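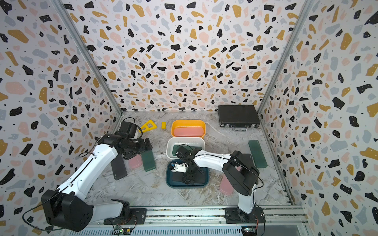 Sorting the small stuff into bins

I put off the craft drawer for most of the spring. It wasn't really one drawer by the end. It was a drawer, a shoebox, two coffee cans and whatever had drifted to the back of the shelf over the desk. When I needed a ruler I bought another ruler. I own four now.

The plan I settled on is small open bins, each a different color, no labels. I have tried labels. I print them, stick them on, feel good for a week, and then the tape ends up in the bin marked "glue" and stays there until I move house. Color I can remember. An orange bin, a white bin and a dark teal tray in a row, back to front, is about as much system as I will keep up.

The orange one goes at the back. It takes blocky things and lids. Lids were my worst category, and I had a stack that matched nothing. I gave myself one evening to find the container for each, and anything still single after that went in the recycling. I kept a couple that are useful for mixing paint on.

White is in the middle and gets the odd items, the ones I can't name but know I'll want. White is good for this because dark things show up against it. I used to keep screws and little feet and stoppers in a black box and had to tip the whole thing out to find anything.

The teal tray sits at the front because that's where my hands are. It holds whatever I'm using that day, and flat things go in first with the small parts on top of them. At night it's supposed to be emptied back into the other two. I do this maybe four nights out of seven.

Rulers and triangles don't go in a bin at all. A triangle sticks out of anything I put it in and then catches my sleeve, so mine lies flat in the back left corner of the work surface. Yellow is a good color for one. My clear triangle has been lost three times, twice while it was on the table in front of me.

The surface

I like a marble pattern under this kind of work, gray and white with some veining. Mine at home is stick-on vinyl from Pacheco, the hardware place near the bus depot, and it cost less than lunch. It wipes clean and the pattern hides scratches. The drawback is that white parts are harder to see on it, so those go straight into a container.

The wallpaper is terrazzo, black and mustard and pale pink and a grayish blue on white, with little specks in between. I had worried it would be too much next to colored bins. My friend Inmaculada Palacios has the same sort of pattern in her laundry room and told me to go ahead, you stop seeing it after a week. She was right about that. It took me closer to two.

If you hang it yourself in a corner, start on the back wall and work out to the sides. I did a side first and had to trim a strip off the back that I then didn't have enough paper to replace. There is a patch at home behind the lamp that I'm not going to photograph.

What I got rid of

I did count the beads and buttons, since I wanted to sell them as a lot. 461 buttons and 969 beads, which took a full evening and a podcast. They went to a woman from the Rarnevano craft swap, who wanted the buttons and took the beads to be polite. The dried-out markers went in the trash. So did a glue gun that hadn't heated up since the old apartment.

I also threw out a bag of foam shapes and regretted it two days later, when I needed exactly one foam triangle. I used cardboard.

How long it took

The sorting itself was nearly 90 minutes. Finding homes for the things that didn't belong in any of the bins took the rest of the weekend, on and off. Batteries went to the kitchen. Three keys I can't identify went in a cup.

A few things I'd do differently. I'd buy the bins after sorting, because I got one too deep and it's now holding onions. I'd also put the cutting mat somewhere it can stay out, as it currently lives behind the door and I end up cutting on a magazine.

Next is the yarn, which is in a trunk and can wait until August. If anyone has a way to store circular needles that doesn't involve a binder, leave it in the comments. I tried the binder.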